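## Bacs gris : retour le lundi

À partir de septembre, les bacs métalliques prêtés par l'atelier Astwood se rendent le lundi, entre 8 h et midi. Le créneau du vendredi est supprimé. Le stock compte 80 bacs, tous modèles confondus, et 222 prêts ont été enregistrés depuis janvier, le plus souvent pour des vide-greniers et des bourses aux plantes.

Merci de vider et de brosser les bacs avant de les rapporter. Les rayures et la peinture écaillée ne donnent lieu à aucune retenue sur la caution. Un bord tordu ou un fond percé en dehors des trous d'origine, si. 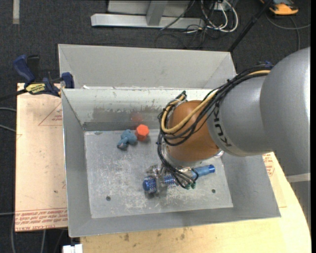

## Cautions et réservations

La caution passe à 90 euros pour un lot, par chèque à l'ordre d'Astwood. Elle reste de 2 euros pour une caisse seule. Les réservations se font auprès de Nadiia Tymoshchuk, à l'accueil ou par téléphone, l'après-midi uniquement.

Les associations qui ont déjà réservé pour l'automne gardent leurs dates. Pour la bourse aux plantes de la rue Okonkwo, les lots seront à retirer la veille, côté cour. Prévoir des gants et une sangle.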